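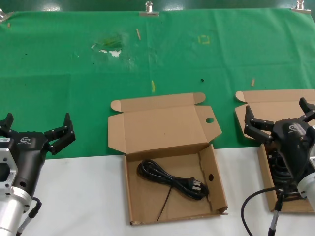

Jivine is the cord-packing job we run on the two-armed setup in the shared workshop. It records both arms while they put power cords into small mailer-type boxes and close the lids. The boxes are plain brown cardboard with a round hole in the side, and the cord has to sit coiled in the tray with the plug inside the wall, or the lid won't go down flat. Kgomotso Steyn wrote the recorder. Yaneth Benavides set up the table and keeps the task list.

## What is in the set

- up to 500 episodes, one folder each
- head view and wrist views, saved as separate video files
- joint positions and gripper commands in `state.csv`
- a short text label per episode (`pack`, `close`, `reset`)

Episodes that ended in a stop are kept and marked `abort` in `index.csv`. Leave them out for training unless you want them.

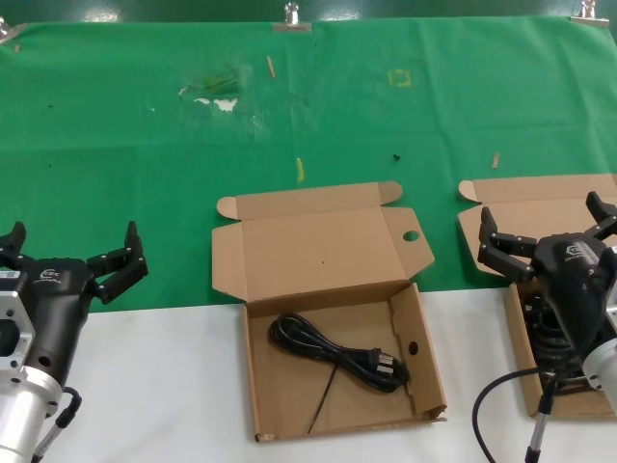
The `reset` label covers anything that puts the cords and boxes back to a starting position. Some early episodes have `pack` and `reset` in one file. Archana Tiwari is splitting these by hand and the fixed ones go in `split/`.

## Table setup

1. Put the green cloth over the back part of the table and leave the front part white.
2. Clip the far edge before you home the arms.
3. Place the boxes with the trays toward the robot, lids open.
4. Run `check_view.py` and compare with the saved reference.
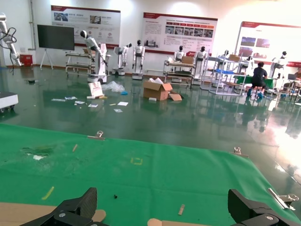

Wrist video is the harder part of this set to use. The exposure changes when the arm turns toward the room, and the background is busy. Past the clipped edge of the cloth you get the shiny green floor, display boards, other robots and people sitting at tables, so crop to the cloth if your model picks up on motion. The small sticks on the cloth stay in the crop.

## Known problems

- Wrist and head clocks drift in long episodes. Use `sync.py`.
- The cloth has wrinkles and a worn patch. Color masks need a loose threshold.
- `state.csv` is missing in 5 folders, listed in `missing.txt`.

Send fixes to Gwilym Gronow. Version 2, 2024-06-05.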